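About Zirbridge

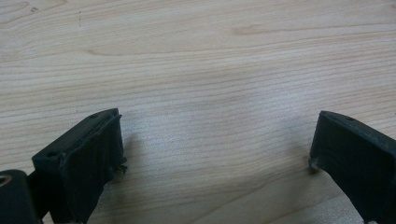

The two fingers of a hand-held gripper over a wooden surface.

Zirbridge is a small robotics workshop in Brunham. We design and build grippers, both hand-held and arm-mounted, for people who need to pick up awkward items: seedling trays, cartons, bread tins, bagged produce. Our workshop opened on April 16, 2019, and we now have a staff of seven.

Stijn Wuyts runs the workshop and looks after customer enquiries. Design, printing and assembly are all done on site. Our two main product lines are Cornano, a gripper for light packing work, and Pirihi, which handles heavier cartons.

Open day

We hold an open day each June. Last year more than 600 people came through, including school groups, growers and a few of our suppliers. Visitors can try the hand-held grippers at the bench, watch a packing demonstration and talk to the people who build the gear. Demonstrations take half an hour and are suitable for children aged six and over. Closed-in shoes are required on the workshop floor.

Visits at other times

Groups can book a tour at any time of year. Please give us three weeks' notice and let us know if you would like to bring your own items to test. There is parking behind the building, and the entrance is at ground level.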